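# Converting a travelling siege to the hex rules: does the morale table hold up?

**pikeandpudding**

Ran the second session of my Flarbridge campaign last night and I'm still buzzing, so forgive the length. The party (a tinker, two river priests and a disgraced falconer) got themselves on the *inside* of the siege, which I hadn't planned for at all. I'd written the whole thing assuming they'd be out in the camp with the besiegers!

What I ended up doing was giving the town a single morale score, starting at 27, and knocking points off for hunger, bombardment and bad omens. The players could win points back with speeches, smuggled flour, that kind of thing. It sang. The falconer trained a heron to fly over the enemy lines every morning and the townsfolk decided it was a saint.

My question is about the desertion rule. As written, you roll for every company at dusk. With a garrison of 3,008 that is a lot of dice. Has anyone tried rolling once for the whole town?

**Hannelore Hagedorn**

The heron saint is going straight into my game, sorry, it's mine now.

I've run it with one roll and it works, but you lose the lovely moment where one gate holds and another gives way. My fix was to roll once per gate and let the players pick which gate they stand at. They argued over it for ages, in a good way. The priest always wanted the river gate and the fighter always wanted wherever the priest wasn't.

**mudlark_manlok**

Going to disagree with both of you, with love. The dusk roll is the best thing in the book. It's meant to be tedious! You sit there hearing company after company slip away and the table goes quiet. If you squash it into one roll then it's only weather.

Also 27 is far too generous for a starting score. Pikberg starts at 18 in my notes and that place has a double wall and a dragon's skull over the gatehouse.

**pikeandpudding**

@mudlark_manlok I do see that, but I've got five players and we finish at ten. I can't spend a third of the evening on dusk.

As for the 27, they have a good harvest in and the well is blessed. I may have got carried away with the well.

**Farah Tambunan**

What does the blessed well do, please? I collect wells.

**pikeandpudding**

Drink from it and you can't lie until the next sunrise. Anyone guarding it tends to get quite blunt. The mayor hasn't touched a drop since June and the party have only just noticed.

**Farah Tambunan**

Oh that's *wonderful*. I had one in my Floltance game that gave you somebody else's memory of their wedding day. One player drank from it every session and was married nine times over by the end.

On the actual question, I'm nearer to Hannelore. Per gate, but I'd have the companies come from different villages, and if one village's company goes, any other company from the same village tests at minus two. Suddenly the players care who is cousin to whom. Mine drew a family tree on the back of a pizza box.

**mudlark_manlok**

OK, the village rule is good. I'd still roll every company, though.

**Lanying Cheng**

Long-time lurker, first siege! I've been using a simplified version for my two nieces, who are eight and eleven, and they adore it. We dropped the desertion roll completely. Each gate is a toy brick, each defender is a dried bean, and at dusk you take away beans if something horrible happened that day. They get furious about every single bean.

The eleven-year-old has invented an enemy captain called Cai who writes them very polite letters asking them to surrender. She writes the letters herself, between sessions, and posts them through my door. The last one offered us safe passage and a cheese.

We're stuck on siege towers. The book has them moving two hexes a day, and the girls find that too slow to be frightening. Any ideas?
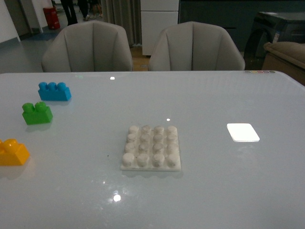
*The blue one is the river gate and the green one is the market gate.*

**Hannelore Hagedorn**

The polite letters!! Please let Cai be a recurring villain for ever.

For the towers, don't tell them the speed. Move it while they're making tea. I had a tower creep up on a party over three sessions, and the shriek when somebody finally looked at the map was the best sound I've had out of a table.

**mudlark_manlok**

That's cheating, Hannelore.

**Hannelore Hagedorn**

It's atmosphere.

**mudlark_manlok**

If the players have a lookout posted then they get to know where the tower is. They paid for that lookout. I'd go the other way: keep the two hexes, but let the tower do something nasty each day. Day one it has a drummer. Day two it starts throwing beehives.

**Lanying Cheng**

Beehives it is. The younger one is scared of bees in a delighted sort of way, so this is perfect. Thank you!

**Prapai Tanasarn**

Coming in on the desertion thing as I've run this siege three times with different groups. I roll every company on the first dusk only, so everybody feels it, and then go to one roll per gate from then on. Nearly all the dread, a fraction of the dice. With Farah's village rule on top I think it would be even better, and I'm annoyed I didn't have it last time.

One warning: if your well stops people lying, work out what happens when the enemy's envoy is offered a cup of water. Mine wasn't even a magic well and that parley still ended in a fire.

**pikeandpudding**

Prapai, that's the one, I'm stealing the first-dusk idea whole. And the envoy arrives next session, so I now have to go and rewrite the entire parley. The mayor is pouring.

**mudlark_manlok**

I can live with first dusk. Still say start them at 18.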